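Winter card swap: the concertina fold is back!

Hello again, paper people. July means the Wollari winter card swap, and I've been itching to tell you about the theme because it's my favourite fold of all time. We're making concertina cards! If you missed them two swaps ago, they open out into a little zigzag that stands up by itself on a shelf, and they look far trickier than they are.

Start with a strip of heavy cardstock, 60 cm long if you can get it (join two shorter pieces under a fold if you can't, and glue the overlap flat). Score every 10 cm, fold up, fold back, and keep going till you run out. I go over each crease with a bone folder. The back of a spoon does the job nicely too!

For the panels I've fallen hard for the Drokwood range of patterned papers, especially the dusky gum-leaf print. Cut each piece a few millimetres smaller than the panel so you get an even border of cardstock showing all the way round. Ink the edges lightly in grey or brown before you stick them down. I do mine with a scrap of sponge and it makes the colours sing.
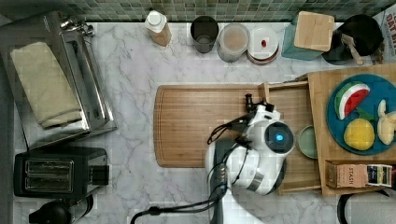 Can I use watercolour paper for the base?
Cold-pressed paper works well as long as you score it twice and fold it slowly, with the scored side facing out so the surface doesn't crack.

Now, embellishments. Please keep them fairly flat this time, as the cards travel in ordinary envelopes and last winter a few arrived with their buttons poking through. Punched shapes, washi tape, stitching and thin ribbon are all lovely. Yuan brush pens are gorgeous for lettering on the smoother papers, though they do feather on anything with a bit of tooth, so try a scrap first.

We had 46 makers in the last round and I'd love to see even more names on the list. Each of you makes 2 cards and gets 2 back from different people. Post them to the Flindeter studio, PO Box 2292, with your own address tucked inside on a separate slip. If you're local, the studio door is open on Sunday from 10 am and you can drop them in by hand. Bring your offcuts as well, the swap basket is looking very bare!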